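Ticket 365 — Bimanual handover episodes rejected at ingest
Project: Bolholm
Component: recorder / left wrist stream
Priority: medium
Status: closed, one follow-up open
Opened: 2nd June

Summary
The ingest check rejects episodes from the Bolholm cell with "stream offset exceeds limit". Only bimanual tasks are affected. Single-arm pick episodes recorded in the same shift pass. Rejected so far: 211 episodes, all from the handover and two-hand hold tasks.

Expected
Wrist and fixed streams aligned to joint state within the 70 ms limit set in the Betatach recorder config.

Observed
Left wrist stream lags joint state. Offset is near zero at the start of an episode and grows while both arms are moving. It does not recover until the recorder is restarted. Right wrist stream is clean in every episode checked.

Entry 1
Pulled the logs for the rejected set. No dropped frames reported by the driver. The frame counter is continuous, so the frames exist and are being stamped late. Reading the offset against gripper state, the growth starts shortly after the second arm is enabled. Single-arm tasks never enable it, which explains why they pass.

Entry 2
Swapped the left and right wrist camera cables at the host. The fault stayed with the left stream, on what was now the other port. Ruled out the port. Swapped back.

Entry 3
Suspected the cable run along the left arm. Moved the arm through its full range by hand with power off and the stream open on a bench supply. No glitches, no change in offset. Reseated the connector at the wrist anyway. Recorded a short handover afterward and got the same result.

Entry 4
Checked time sync. The host clock and the Iwasaki controller clock agree. Restarting the sync service had no effect on the fault. Closed off this line.

Entry 5
Found that the left wrist stream is stamped in the writer process and the other streams are stamped at capture. The setting is stamp_source, and it was changed for the left camera only, in November, when that module was replaced. With one arm enabled the writer keeps up and the difference is too small to trip the check. With both arms enabled the joint state volume doubles, the write queue backs up and the late stamps follow it.

Set stamp_source to capture for the left camera. Raised writer threads to 2 as a separate change, after confirming that the first change alone cleared the fault.

Entry 6
Verification was done on the two-hand hold task with the normal item set and clutter left in place.

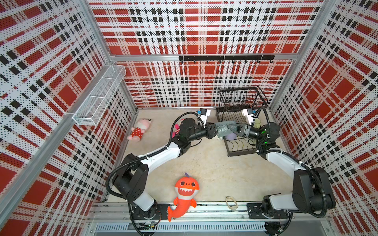 Offset on the left stream stayed flat through the full verification run, including the stretches where both arms are loaded. The hold is the useful part for this check. With a gripper on each end of the gray textured item, in the air in front of the dish rack, any lag between the two wrist views shows up as a disagreement about the same object, and it can be checked by eye as well as by the offset plot. Stepped through the hold segments and found no disagreement. Ingest accepted every episode.

Entry 7
On the rejected set: the frame counter is continuous, so capture times can be rebuilt for the left stream from the counter and the first good stamp. Wrote a repair script and ran it on a copy. Repaired episodes pass the offset check. They are tagged restamped so the training side can hold them out if wanted. Do not overwrite the originals until Etex confirms the tag is read by their loader — the last loader release dropped unknown tags without a warning.

Resolution
Configuration error on the left wrist camera. Fixed in the cell config and in the template used for new cells.

Follow-up, open
Add a startup check that refuses to record when stamp_source differs between cameras. The ingest check should also report which stream failed in the first line of the message. At present the stream name is only in the debug log.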